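Boards > Bread and Rolls > Shaping > Kaiser rolls that open up flat

kadir_s
Hello all. I am baking at home for some years, but with kaiser rolls I am still a beginner. My problem is the pattern. When I shape them the five parts look clean, and after baking they are almost gone. The top is smooth like a bun. I use 604 grams of flour for ten rolls, a stamp from Rollico, and I let them rise for one hour with the pattern up. What do I do wrong?
Kadir Sönmez

Dunbar
Pattern up is your trouble. Put them face down on a floured towel for the rise and turn them over just before the oven. Every bakery I worked in did it so.

marlowe_crumb
The stamp is the trouble. Throw it in a drawer and learn to knot or fold them. A stamp only presses a line, and the dough forgets it.

Dunbar
I don't agree. I stamped rolls for 18 years and they kept their shape very well. You have to press hard, almost through to the board.

kadir_s
Thank you both. I was afraid to press so hard, because I thought the roll would fall apart. How wet is your dough? Mine is quite soft — it sticks to my fingers a little.

Dunbar
Too soft, then. Take out a spoon or two of water. It should feel like an earlobe, and it should not stick. And rye flour on the stamp, a light dusting. It keeps the cuts from growing together again.

pia_ovenside
I only want to say that my family likes the smooth ones better. More room for butter.

marlowe_crumb
Then you can buy hamburger buns, Pia.

pia_ovenside
I bake what gets eaten, thank you.

Damian Lüthi
I come in with a different opinion. I think we all talk too much about the sharp pattern. For me a good roll has soft, round lobes with shallow grooves between them. The high parts get dark and shiny and the grooves stay pale, almost cream. You get two tastes in one roll, and it pulls apart nicely by hand at the table. 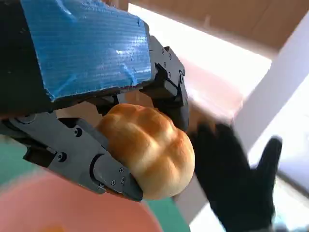 For the shine I brush with one egg and a spoon of milk, and I brush only the tops. If the egg runs down in the grooves, it bakes there like glue and the lobes cannot open. I learned this the slow way, with many trays. Kadir, I would keep your dough a little soft, but make the rise shorter. Forty minutes is enough in a warm kitchen.

marlowe_crumb
Egg on a kaiser roll? Water and steam, please. With egg it is a different bread.

Damian Lüthi
Maybe it is a different bread. I did not say it must be called kaiser.

kadir_s
I tried Saturday with half face down and half Damian's way. The face down ones have a much better pattern, I must admit. But the egg ones were gone first. Next time I will use less water and press harder — I will write again when I have done it.

Dunbar
Good. Rye flour, don't forget.

Contact the moderators | © Kerby Baking Boards | Back to top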